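Magazine > Automation > Workshop Tests

Many Fingers or Two: Hands on a Two-Arm Robot

Most shops that buy a two-arm robot start with parallel-jaw grippers and stay there. Jaws are cheap, easy to program and simple to fix. The test group at Kondivell wanted to know what a multi-fingered hand adds, and what it costs in cycle time.

The group ran 827 pick attempts in June, split between the Laken hand and the Brasta jaw gripper. Both were driven by the same Espinoza controller, with the same arm speed limits. The job was to pick up a small object, move it over a plate and let go.

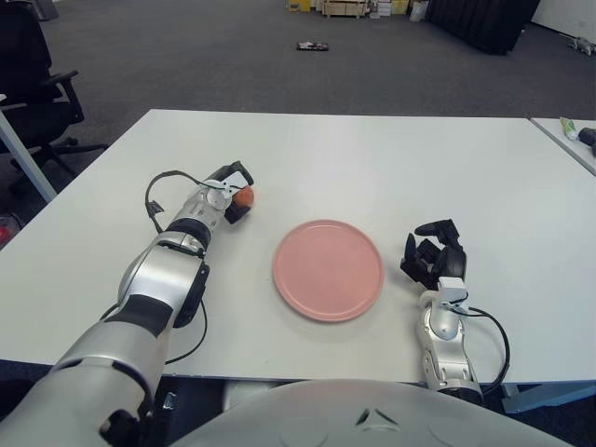
The left hand curls around an orange ball beside the pink plate; the right hand is partly open.

Balls are hard on flat jaws. Contact is limited to 2 small patches, and a centering error of a few millimeters can push the ball out sideways. The fingered hand closes around the ball and tolerates more error. It also takes longer to close – 300 milliseconds more than the jaws at the default force setting.

Release was the weaker step. With all fingers opening at once, the ball sometimes left the hand with sideways speed and rolled off the plate. Opening the thumb 200 milliseconds after the other fingers cut the number of bad drops. The jaws needed no such tuning.

Cable routing also takes planning. A loop at the wrist has to be long enough for full rotation and short enough to stay clear of the work. The group rerouted the hand cables once before logging any picks.

For boxes and other flat-sided parts, Kondivell will keep the jaws. The fingered hands stay on for mixed items, with tubes next on the test list.

Contact the editors | Copyright Workshop Tests, all rights reserved | Back to top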